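Skirkell Drinks Board > Cordials, Squash & Soft Stuff

Thread: glugging when pouring from glass bottles??

tamsin_b
Right, need help before the weekend. Made a big batch of red cordial (strawberry and a bit of blood orange), bottled it in the glass bottles with the screw necks. Tastes lovely. Pours like a nightmare. Glug glug glug, then a great dollop lands and it's up the sides and on the tablecloth. Have got my mum's 70th to do and there's a white cloth going on that table whether I like it or not.
Is it the bottle or is it me

oldkettle
You. Sorry. Everyone tips too fast then panics and tips back, thats when it runs down the neck.

MarrowFatPete
Bit harsh. It's air. Liquid's trying to get out, air's trying to get in, same hole. Tilt it so there's a gap along the top of the neck and it goes quiet. Low angle, slow.

tamsin_b
Tried low angle. Dribbles down the outside of the bottle then. Can't win.

MarrowFatPete
Wipe the rim with a bit of kitchen roll first. Sugar dries on the threads and the next pour follows it down.

Lertchai Noiphan
I do the opposite of Pete. Did bar work for years at a place called Kaewsai, soft drinks mostly, and we went in steep. Commit to it. A slow pour dribbles, a quick one clears the lip. Wide tumbler, bottle close over it, and stop with a twist of the wrist.

oldkettle
Steep is how you get it on the ceiling

Lertchai Noiphan
Not if the bottle is close to the glass. And don't start with a full one. Leave a gap at the top when you bottle, a good couple of fingers.

hobnob_annie
How thick is it Tamsin? My syrupy ones glug way worse than the thin ones. I do 500g sugar to a litre now, used to do 1000 and it came out like paint.

tamsin_b
Erm. 1000. Oops

hobnob_annie
There you go then. Let it down with a bit of cooled boiled water before the party. It won't keep as long but you're drinking it that day anyway. Fridge not cupboard.

MarrowFatPete
Don't water the whole batch!! Do one bottle, taste it, then decide. I ruined 4 bottles of elderflower that way, ended up with scented water.

hobnob_annie
Fair. One bottle first.

quillfeather
Has anyone used those Zaseteck pourers, the push in ones with the little air tube? Got a pack of 10 in February, half of them don't fit anything I own. When they do fit they're great, no glug at all.

oldkettle
Waste of money. Jug. Put it in a jug.

quillfeather
A jug is another thing to wash up and it goes warm on the table.

oldkettle
ice

tamsin_b
I want the bottles out though, did labels and everything. Might do one jug for the kids end.

Lertchai Noiphan
Put the glass on the table, by the way. People pick it up and hold it in the other hand, then both hands are moving. Glass down, free hand behind your back if you have to. Use short wide ones, the tall thin ones fall over if you so much as look at them.
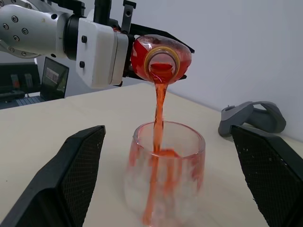
Do you pour the cordial first or the water first?
Cordial first, then top up with water. It mixes itself as the water goes in and you can see how strong you've made it. If it's fizzy water, go gently and don't stir much or you lose the bubbles.

oldkettle
Water first for fizzy. Always. Cordial on top of fizz sinks through and looks nice n all.

hobnob_annie
It also foams up over the side oldkettle, seen it happen.

oldkettle
Then you've filled it too high

MarrowFatPete
Here we go. Tamsin, on the tablecloth, stick a tray under the drinks end. Any old tray. We had beetroot juice at my sister's do in Tostham and the tray took the lot.

tamsin_b
Tray!! why did I not think of a tray. Ok plan is: let one bottle down and taste it, wipe the necks, tray, wide tumblers. Just practised steep pouring over the sink like Lertchai said, using water, and it was fine apart from the first go, which went up my sleeve.

Lertchai Noiphan
First go always does. Practise with the cordial too, water behaves differently.

quillfeather
If any does get on the cloth, cold water straight off, dont rub. Red's a pig once it's been through a hot wash. Bit of washing up liquid and leave it soaking.

hobnob_annie
White vinegar as well. Dab it.

oldkettle
Or a red tablecloth

tamsin_b
Mum would notice. Will report back. Anyone know if blood orange goes funny in the freezer, I've got a load of juice left over

MarrowFatPete
Freezes fine, ice cube tray, then bag them up. Use it by summer.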